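Ranell bench arm – pre-use check, Taltside cell
Checked 21/12/2023

1. Pedestal fixings tight. Pass.
2. Stop button cuts power. Pass – tested twice.
3. Speed capped at 200 mm/s for teaching. Pass, after a reset. It had been left at 1000.
4. Gripper pads. Worn, replace before January.
5. Tabletop holds only the parts in use. Pass.
6. Fingers clear of the table at the lowest taught point. Rule is 8 mm, we got 6. Fail – re-teach and measure again.

Arm not to run unattended until item 6 is signed off. Copy of this sheet goes to Prondavach with the Ruddock one.

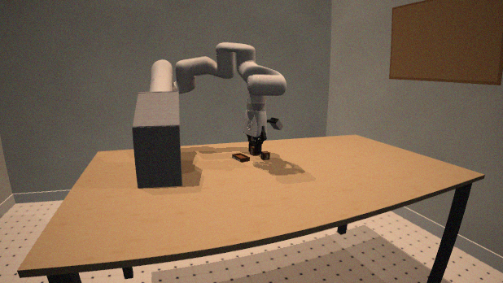
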